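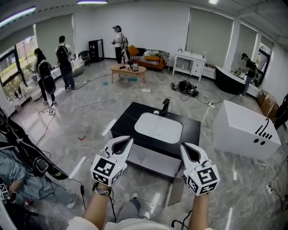
Section 4: Fitting and sealing the tap

Welcome back, and well done for getting this far! By now your Cutine basin should be sitting snugly in its worktop and you'll be itching to see some water come out of something. A tall tap standing at the back edge of the basin, as with the black one over the white rectangular basin here, needs a bit more care than a short one - there is more height to lean on, so any slackness in the nut underneath will soon make itself known. Set aside a quiet hour, put the kettle on, and read the whole section through once before you pick up a spanner.

You will need: the Tetier fixing kit (bag 13), an adjustable spanner, a torch, an old towel and a washing-up bowl.

CAUTION: Turn off both the hot and cold supplies before you begin, then open the nearest tap to let the pipes drain.

1. Screw the two flexible tails into the base of the tap by hand. Finger tight is plenty, and please don't be tempted to use the spanner on them.

2. Lay the rubber ring in the groove under the tap and feed the tails down through the hole, one after the other.

3. Slide the horseshoe washer on from below, rubber side up, and spin the nut on until it just grips.

4. Go back up top and check the spout points to the middle of the basin. Then tighten the nut a quarter turn at a time, looking again as you go.

5. Join the tails to the supply pipes, hot on the left.

Note: The standard tails are 590 mm long. If yours won't reach without stretching, ask us for the longer set, part 1647.

6. Put the bowl under the joints, turn the water on slowly and run a dry finger round each one. Leave the towel in the cupboard overnight and feel it in the morning.

If a joint weeps, turn the water off again, undo it and check the washer is lying flat. A folded washer is nearly always the culprit - Charito Layug on our Salazar helpline will happily post you a new one, and she's in every day except Tuesday.

Section 5 covers the waste and trap.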